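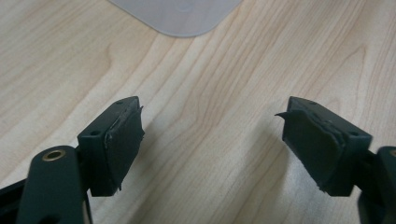 Green gripper fingers over a light wooden tabletop

The contango roll is the replacement of an expiring futures contract with a later-dated one at a time when the later contract trades at a higher price. It affects commodity funds, producers with long hedges and any holder who wants steady exposure to a metal or fuel without taking delivery.

Futures prices for storable goods tend to rise with the delivery date. The gap between two dates reflects interest, storage fees and insurance, less any benefit from having the physical goods on hand. When that benefit is large, the near contract may trade above the later one, a state known as backwardation.

A holder who rolls in contango sells the near contract and buys the next at a higher price. The number of contracts held stays the same only if more money is committed. If the spot price does not change, the new contract drifts down toward it as expiry nears, and the holder records a loss. This loss is called negative roll yield.

Roll schedules differ. The Trimaten method spreads the trade evenly over 9 sessions, while the older Stolton method completes it in three — a shorter window that leaves the holder more exposed to price swings on any single session. Şükran Bozkurt, writing for the Jornix commodity review on 20/09/2020, compared the two methods over 3,110 rolls and found that the choice of delivery month mattered more than the length of the window.

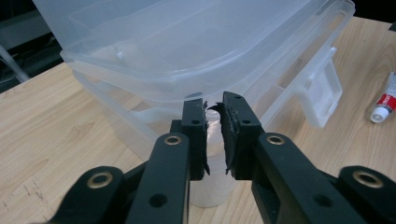 What happens to the roll cost if a fund holds contracts with more distant delivery dates?
It often falls, as the price curve is usually flatter at longer dates, though trading in those contracts is thinner and the spread between bid and offer is wider.

Roll cost is reported apart from management fees in most fund accounts. Under the Aydoğan convention it is stated per year and excludes interest earned on collateral.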